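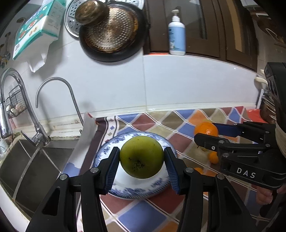

Two hand-held grippers on fruit, one on a green fruit over the plate and one on an orange fruit at the right.

Home Guides Gripper Care FAQ Forum Contact

Gripper Care FAQ

Last updated 5/24/19

These are the questions that come in most often about looking after the Sqalli hand-held gripper. We love this little tool, and most of what goes wrong with it can be put right at a kitchen counter with a small screwdriver and a rag. If your question isn't covered, post it on the Stirnance forum and somebody will pick it up!

How often should I clean the finger pads?

After every session with food, and once a week otherwise. Wipe along the ribs with a damp cloth, then go back over them with a dry one. The ribs hold on to peel oil like you wouldn't believe, and oranges are the worst for it. If a cloth won't get down in there, a soft toothbrush will.

Can I use dish soap?

Yes, a drop of it in warm water is fine. Please skip alcohol wipes and anything with bleach. They make the pads go hard and shiny, and a shiny pad will not hold a smooth-skinned fruit no matter how nicely you close on it.

Can I rinse the whole thing under the faucet?

No! Take the pads off and rinse those all you like, but keep the base and the housing well away from running water. A damp cloth is plenty for the bars. If some juice does get into the base, unplug it, stand it fingers down on a towel and leave it overnight before you power it up again.

When do the pads need replacing?

Look at the ribs near the tips, where most of the contact happens. When you can't feel them with a fingernail anymore, swap the pads. At our Multelstead bench we go through a pair in 1000 grips or so of mixed fruit and packages, but someone who only handles soft stuff will get a lot more out of theirs. Always change both pads on a gripper together. A new one facing a worn one will roll a round object toward the worn side every time.

How do I change a pad?

Open the fingers all the way. Take out the small screw near the fingertip, slide the old pad off and wipe down the bare face. Press the new one on with the ribs facing in, put the screw back and turn it until it just stops. It's softer material than it looks, and an over-tightened screw bows the tip outward.

Do the pivot pins need oil?

A tiny bit - and we do mean tiny. Put a drop on the end of a toothpick, touch it to each round pin, and open and close the fingers slowly a few times. Wipe off whatever comes back out. Do this every 5 weeks if you use the gripper daily. Too much oil creeps down the bars and gets onto the pads, and then you're back at the first question.

One finger gets there before the other. What's wrong?

Usually a stiff pin. Work the fingers by hand with the power off and feel for the side that drags. Clean that side first, oil it, and try again. If it still lags, check that the long bar on that side isn't rubbing against its neighbor. We've also seen a bit of dried orange pulp in the linkage cause exactly this, so look there before you take anything apart.

What should I use to check the grip after a repair?

Fruit is great for this! It's round, it has some weight, and it shows you right away if you're squeezing too hard. Start with something big and firm and bring the tips in at about the middle of its height. Lift it 2 inches over a plate and hold it there while you say your phone number. Then move on to something smaller, like an orange. If both stay put without slipping or turning, you're good to go.

I have a pair. Should I service them at the same time?

Please do, especially if you use them together. It is much easier to learn the feel of two grippers that close the same way. Write the date on a strip of tape inside each case.

The fingers feel loose and rattly. Is that normal?

A little side play is normal. If you can hear it click when you shake it gently, snug up the fasteners one at a time, going back and forth between left and right. Check after each one that the fingers still swing freely.

Where do I get spare parts?

Pads, pins and screws all come from the Stukismont parts shelf. Ask for kit 412, which has pads for one gripper plus spare screws, and you'll want those the first time one rolls down the drain.

Can I print my own pads?

Go for it! Flexible filament works well if the ribs come out clean. Show us how yours turned out in the forum thread, we really do read every post.

Get gripper care tips by email. Enter your address to join the newsletter. Unsubscribe at any time.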